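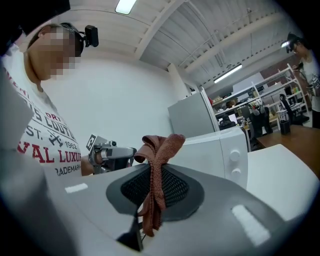
The Valley That Strung Its Own Fiber

The road into Vumholm drops through 13 switchbacks, and until a couple of years ago your phone gave up at the second one. People who live there still slow down at the overlook out of habit. It used to be the last good place to send a text before dinner.

Now you can roll all the way to the feed store with a video call running, and the picture on the other end holds steady. The town has 1,744 residents and one of the nicest home internet networks I've ever used, and I've spent a lot of years plugging my laptop into other people's walls!

It started with a bad copper line. The old phone company had been serving the valley over wire that hummed whenever it rained, and the fastest plan on offer could just about load the school district's homework page. A cable company looked at the map, counted the driveways per mile and went home. So in July, at a long and very warm meeting in the grange hall, the town voted to turn its sleepy electric co-op into an internet provider as well. They named the new arm Siltell, after the silt flats at the south end of the valley, where the first poles went up.

The co-op had one enormous advantage, and I love how plain it is: it already owned the poles. Pole access is where small broadband projects go to grow old. You apply, you wait, someone inspects, someone else wants the old cable moved six inches higher, and a season is gone. Siltell could send its own line crew out with its own bucket truck and hang fiber on its own wood. The crew did 65 miles of it, stopping only for the worst of the mud.

What they hung is a passive optical network, the same general design many bigger providers use. A single strand leaves the equipment hut, meets a splitter (a little glass device with no power supply at all) and fans out to a group of homes. There are no electronics on the poles to freeze or fry. When the power drops in a windstorm, and in Vumholm it does, anybody with a battery on their home router stays online. One household I visited runs theirs off the same battery that keeps the electric fence going, and they were delighted to show me the wiring.

Getting the signal out of the valley was harder. A network this good is still an island without a fat connection to the rest of the world, and the nearest one was in Garuro, over the ridge. Trenching through granite would have eaten the entire budget. The answer came from Hellwig, a small regional carrier with a fiber route along the old rail bed and a few dark strands it wasn't using. Siltell leased a pair. As a backup it put a microwave dish on the ridge, aimed at a tower on the Garuro side, and that link takes over whenever the rail route goes quiet. It's slower, sure, but it has carried the whole town through a washout, with the clinic's traffic put first in line.

The basic plan costs $60 a month. Upload speed matches download speed, there's no data cap, and the modem isn't a rental. I kept flipping the bill over looking for the fees, and the back was an ad for the pancake breakfast.

You notice the changes in small places. The library used to leave its Wi-Fi on overnight so people could park outside and finish their forms, and the lot is now empty by eight. The vet looks at X-rays with a specialist three counties away. A furniture maker on the upper road told me that most of his orders come from people who've watched him cut dovetails on a live stream, and that he's had to learn to sweep more often.

There are still gaps. The cabins past the reservoir sit on private poles, and the easement talks have been slow going. Cell service is patchy too, though Siltell is in talks to rent fiber to a wireless carrier that wants small antennas on the main street. The crew is already surveying the reservoir road on foot, tagging the poles that will need replacing, and they hope to have strand up to the first gate before the snow.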